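I met Ikhsan Ngui at half past six in the morning, which was his idea and not mine. He'd already run to Vallelside gym and back, and he was cheerful about it in a way I found a bit hard to take.

"You get used to it," he said. "My mum still thinks I'm mad."

Ikhsan is a featherweight, 6-0, and in August he fights over eight rounds for the first time. The opponent is a lad from Dallach he sparred with as a teenager, so there's history, though he won't be drawn on it. "He's a decent kid. Quick hands. I'm not going to sit here and slag him off so you've got a headline." (I did try!)

What he will talk about is money. His last purse was £2000, and once his trainer, the cutman and the medicals were paid for he had enough left for a new pair of boots. He still does 30 hours a week in the warehouse at Truvitz, who let him swap shifts when camp gets heavy. "I've sold tickets out of the boot of my car. My nan's bingo lot bought a whole row — they were louder than anyone."

We got on to his trainer, Odukoya, who has told him he's dropping his left when he's tired.
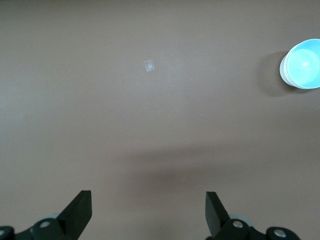 A cup on the table and a small, clear bit of something.

"He's right, I've watched it back," Ikhsan said. "Fifth round, last fight, there it goes. So now it's five extra minutes on the bag with a tennis ball tucked under my chin. I hate it."

And if he wins in August? He'd like a week off and a curry, then he wants to be out again before Christmas. He had to be at work by nine, so I paid and he jogged off down the hill.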